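About Ellum Laundry

Ellum is a wash-and-fold laundry on Carroll Street in Konitholm. We opened in April 2009 with four washers and a counter. Today we serve 706 households, plus a few guesthouses near the Hista ferry landing.

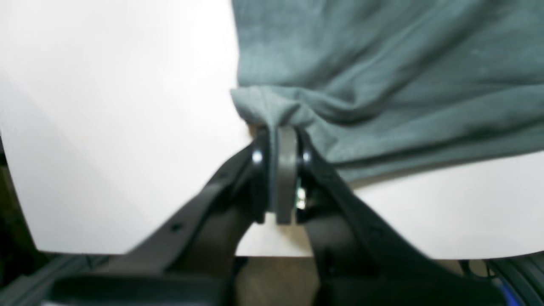 Most of our work is weekly family laundry. Bags are weighed at the counter, tagged, and washed separately. Cloth items such as the plain gray-green one on the white tabletop are priced by weight with everything else. Comforters and rugs are priced by the piece.

Shirts come back folded unless you ask for hangers. There is no charge for hangers if you bring your own.

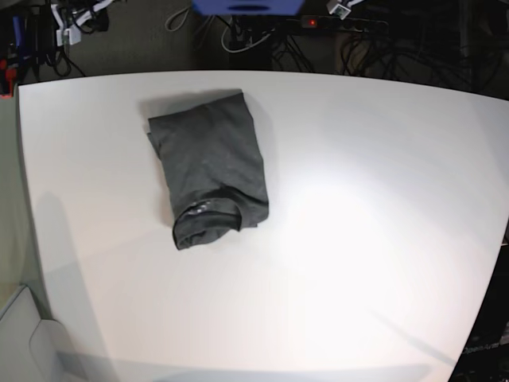

Dark T-shirt, folded.

Pickup is free within Konitholm for orders over 50 dollars. Outside town we charge a flat fee, listed on the price sheet. Orders left by 9 a.m. are ready the next afternoon.
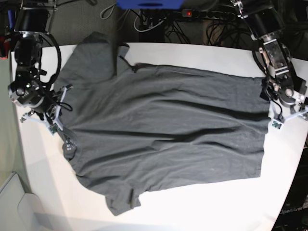
What happens if I can't collect my order on time?
We keep finished orders for 100 days at no charge. Call the counter if you need longer.

The shop is open Monday through Saturday. Parking is behind the building, off Carroll Street.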